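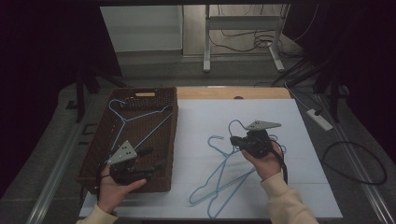
Blue wire hangers, one in the basket and the rest still in a tangle on the white board.

hanger-sorting: README

Hi, and welcome to the least glamorous folder in the Tramedberg laundry notes. I started keeping these when Sigrun Engebretsen and I took over the shared closet at Tramedberg, and the hangers turned out to need a folder of their own. If you've ever pulled one wire hanger out of a box and had the whole family come with it, you already know why!

What's in the folder

notes.txt is my running log, typos and all. layouts.txt has the different ways we've set up the table. closet-list.txt says which rail takes which kind of hanger (wire for shirts, the fat wooden ones for coats, nothing with clips on the top rail, please). There's also a file called old, which is old. Leave it alone, I still look things up in it.

The setup

A big sheet of white foam board goes flat on the table first. Thin blue wire on pale wood is surprisingly hard to follow with your eye, and on white you can see which hook belongs to which shoulder. It also saves the tabletop from scratches, which Märta Sundqvist was very firm about, it being her table. Any colour of board would protect the wood but I'd stick with white.

The basket is a low, straight-sided brown wicker one with a handle cutout in the rim. We tried a deep Holmgren tub before that and it was awful. Hangers slid down on end, hooked each other at the bottom, and we were right back where we started. Low sides mean you can lay a hanger in on the diagonal and it stays put.

How I untangle

Tip the pile out and spread it a bit before you pull anything. Find a hook that's sitting on top and take hold there, up near the neck. Lift slowly. If a second hanger starts to rise too, stop and look at where the bars cross, then tilt the one you're holding until its shoulder slips out. Most of the trouble is a hook caught over somebody else's bottom bar. Shaking makes it worse, and I say that as a committed shaker.

Once it's free, lay it flat in the basket. The next one goes the same way round, hooks all in the same corner if you can manage it. Stellan Dahlgren alternates his, left and right, and claims they stack flatter. Maybe so, but then you have to turn every second one at the rail, and I'm the one at the rail.

A full load for us is 40 hangers, split over 2 baskets. If one is badly bent I put it aside and straighten it over my knee at the end, and if the hook has opened up it goes in the scrap metal.

Words I use in the log

hook: the curly bit, obviously
neck: the twist just under it
shoulder: the sloping arms
bar: the long straight bottom piece
nest: three or more stuck together, my least favourite thing
bridge: one hanger lying across two others and holding them both down

Things still to do

The layouts file stops at number 7 and needs the newer ones typed in. Vidar Sundqvist has those on paper somewhere. I'd like to write up the plastic hangers too, they tangle in a completely different way (the notches grab). And Dirceu Frota asked in March for a bit on drying racks, which I keep promising and not doing. Sorry, Dirceu!

Changes

November 1, 2022: rewrote the untangling part, took out the tub, added bridge to the word list.

If you spot a mistake, leave a note in notes.txt with your name on it, at the bottom, not in the middle of one of my entries.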